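The repair desk at Flunova keeps a ledger, and by closing time on Friday it held 2,485 entries. The woman who runs the desk wouldn't let me print her name. She has, she explained, enough people bringing her their toasters.

"Everybody arrives with the same speech," she said. "It's old, it's probably not worth it, but could I look. They talk like they're putting down a dog."

She charges four dollars to open a thing up. Whatever happens after that is negotiated. Blenders are mostly hopeless, in her view, and hand mixers mostly fine. The shop is on the wrong side of Drandville, next to a tire place, and is open 24 hours a week, which she considers generous.

I asked what people should own instead of all this.

"Less of it. A bowl, a plate, a fork, a board to cut on. When did you last take a fork in for service?"
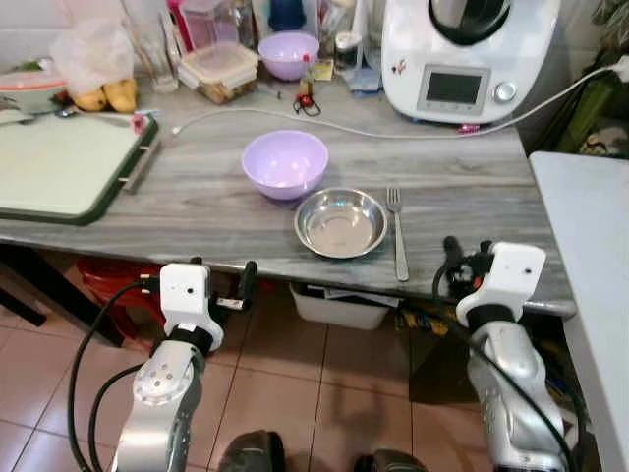
One customer, waiting on a waffle iron, told us from the bench that she was being a snob, and that his iron had outlasted two marriages and deserved a little respect. She went on unscrewing the hinge.

"He's not wrong about the iron," she said, once he'd gone out to feed the meter. "They built those to be taken apart. Try it with a Trarimex kettle. It's glued. I've got a drawer of them, and I use it as a doorstop."

She learned the work in Cáceres, from a man who fixed radios and spoke to customers only through his wife. She stayed over 60 weeks and came home with decent Spanish for solder and none for ordering lunch.

Does she fix her own appliances?

"My dryer's been broken since March," she said. "I hang things on the porch. I know exactly what's wrong with it, too. It's the belt."

The waffle iron came to eleven dollars, and he paid it in quarters.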